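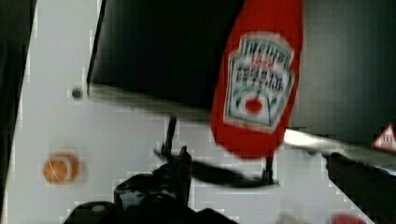 The Ketchup Problem

Thijs Segers would like it known that he does not even like ketchup. He is a mustard man, and has said so to colleagues, to visitors, and once to an auditor who had asked a different question. All the same, he has spent most of a year thinking about a red Heinz bottle, and about what a robot sees when it gets very close to one.

Segers runs the manipulation group at Grement, a small research outfit that rents the upper floor of a former shoe warehouse in Umton. His subject is the wrist camera, the little lens that rides beside a robot's gripper and goes wherever the gripper goes. Roboticists love wrist cameras because they get a front-row seat. They complain about them for the same reason. When the arm swings, the whole world swings with it, and the picture turns to soup.

You can get a taste of the soup from the bottle. The keystone label is unmistakable, and so is the little tomato, but try to read the lettering and you'll want your glasses cleaned. The gripper's own black fingers have smeared into the background, and there are blocky patches along the edges where the video compression threw up its hands. A person looks at this and says "ketchup" without slowing down. A robot trained on crisp product photos has been known to hesitate.

The usual cure is to throw the bad pictures away. Most labs run a filter over their recordings and delete whatever fails a sharpness test before the learning starts. It's tidy, and it makes for nice slides. Segers thought it was a bit like teaching someone to drive using only photographs of parked cars.

So his group tried keeping the mess. They took 700 recorded demonstrations, in which a human operator steers the arm through a simple task, and trained two versions of the same control program. One got the cleaned-up recordings. The other got everything, smears and all, plus a plain number with each picture saying how fast the wrist was moving when it was taken. That number is the whole trick. Segers had hoped to find a longer name for it and so far has not.

The idea is that blur stops being a nuisance once you know where it came from. If the wrist was racing along, a streaky label means very little. If the wrist was nearly still and the label is streaky anyway, then the bottle is probably the thing that's moving, and somebody should look into that.

In the group's tests, the tidy version dropped or missed the object in 45 of its trials. The messy version, over the same number of tries, did so in 5. Segers read those figures out to me in the voice of a man reporting a bus timetable. He had already run the test twice, having assumed the first result was a wiring fault.

There are catches. All the trials used the same arm, the same pale work surface and a short list of groceries, and the red bottle is about as easy to spot as groceries get. Clear things went badly. A water bottle from a local brand called Ulel was so hard on both programs that the lab now uses its name as a verb, and I heard a graduate student say that his afternoon had been thoroughly Uleled.

Nor is everyone convinced. An engineer at Jacobs, a warehouse equipment firm that has been following the work, told me she would sooner buy a better camera. Faster shutters exist, she pointed out, and you can order them before lunch. Segers doesn't disagree. He says that a faster shutter wants more light, and more light wants more lamps, and that he has met the people who pay for lamps.

What he wants to try next is the moment just before the grasp, when the fingers close in and start to block the view. The wrist slows down there, so the blur ought to clear up, but by then the camera is mostly looking at its own hardware. His plan involves feeding the program a short memory of the last clear glimpse it got. The first attempt, in March, worked nicely until somebody moved the target during the approach, at which point the robot reached with great confidence for the place it used to be.

Segers showed me the recording 2 times, the second at half speed. Then he went downstairs to get a sandwich. It had mustard on it.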